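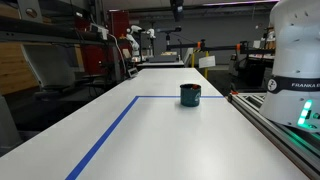
Jul 27, 2026

Berenice Villaseñor has looked after the worktables at the Cerncombe workshop in Privton for 13 years. She orders the supplies, cleans the tops and puts down the tape. I spoke to her for the members' newsletter because several people had asked why the tables are laid out the way they are, and who to go to when something is missing.

She started with the tops. They were gray when she arrived, and she had them changed to white the second December she was there.

"On gray you lose things," she said. "A screw, a pencil, a bit of wire. You put it down and it's gone. On white you see it. You also see every mark, so people complain it looks dirty, but it was dirty before. They just couldn't tell."

She cleans with warm water and a little dish soap, and a second cloth to dry. She doesn't allow anything with grit in it. One table was scrubbed with kitchen powder by a well-meaning visitor and it has had a dull patch ever since.
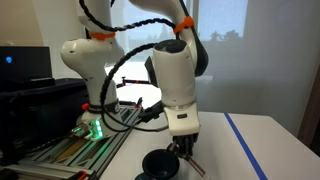 The cups come out of her budget too. She buys dark ones. White mugs on a white table got knocked over, and the pale blue ones she tried after that were not much better. The supplier is a shop called Maillard, which has a minimum order, so there are more in the cupboard than the workshop will ever need.

"I'd rather have a straight-sided mug than anything fancy," she said. "It stands up. You can put sticks in it, pens, whatever you're using. You can wash it in the sink in ten seconds."

I asked her about drinks. There is no drinking at the tables, and that has been the rule the whole time. A mug on a worktable is a holder or something to work with. Drinks stay in the kitchen, where there are different mugs, most of them from home. She said the two kinds get mixed up all the time and she spends part of every Friday-type clean-up sorting them out again.

"Tomos Bevan made tea in one that had been full of pencils," she said. "He was fine. He did say it tasted of pencil."

The sticks she buys by the box, 500 to a box from Amton. She used to buy the box of 200 and ran out constantly. People use them for stirring glue, for propping things up, for testing a grip, and for scraping the corners of a tray. She throws out any with a split end when she finds them and asks that everyone else do the same.
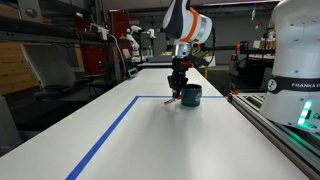 Most of our talk was about tape. Blue painter's tape is the only kind she lets people use on the tops. Masking tape dries on and has to be rubbed off, and clear tape can't be seen, so someone always cuts into it.

She puts down the long strip first and works from that. The second strip goes across it, and she presses the corner down with her thumbnail. She doesn't measure from the table edge, since one of the tables was cut slightly out of true. She uses a carpenter's square that belonged to her father.

"Elin Gethin asked if we could paint the lines on," she said. "I said no. People's work changes. You want a bigger space, you pull it up and move it. With paint you're stuck."

The rule inside the tape is simple. What you're working with can be there. Phones, bags, notebooks and lunch can't. She would like people to set a cup down near the corner they start from and put it back there when they finish, but she has given up asking for that in writing.

She replaces tape when the edges lift. On a busy table that can be every couple of weeks, and on the one by the door it's more often, because sleeves catch it.
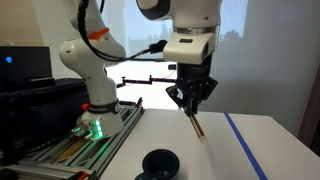

*Sticks and a dark green cup at one of the white tables, with blue tape marking the work area.*

I asked what she would change if she had the money. She wants a second sink. Emrys Gittins priced one at 700 dollars before the plumbing, and it has been put off until the new year. She would also like a shelf at standing height for spare cups and tape, so people stop opening every cupboard to look.

In the meantime the tape is in the top drawer under the window and the sticks are in the drawer below it. If either is empty, leave a note for Berenice or tell Lorraine Tapley at the front desk. Please don't bring in your own tape.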